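Mesas de madera oscura: brillo sin complicarse

¡Qué agradecida es una mesa oscura cuando se la cuida un poco! El polvo se nota muchísimo, eso sí, y el truco empieza por el paño: suave, de algodón viejo o microfibra, y lavado sin suavizante, que deja una película grasa. 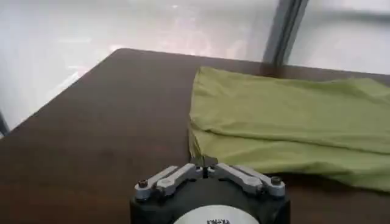
Club de Hogar y Taller Bruvel

Para el repaso semanal basta con humedecer el paño en agua tibia con 3 gotas de jabón neutro, escurrirlo a conciencia y pasarlo siguiendo la veta. Después, otro seco – ¡y enseguida! – para que no queden cercos.

Las marcas blancas de vasos suelen salir con calor suave: un trapo de algodón encima y la plancha al mínimo, sin vapor, hasta 40 segundos. Se levanta, se mira y se repite si hace falta. A mí me parece magia cada vez.

Cera, poquísima. Yo la doy cada 6 meses, en capa fina, y saco brillo al rato con un calcetín de lana (los desparejados son estupendos para esto).
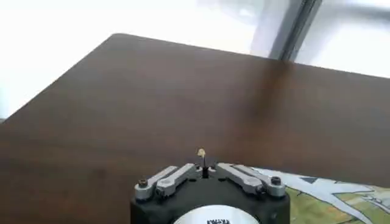 Tablero de madera oscura con acabado liso y algo brillante.

Si el barniz está levantado, nada de cera: primero toca lijar muy fino y sellar. En mayo, con las ventanas abiertas, se trabaja de maravilla.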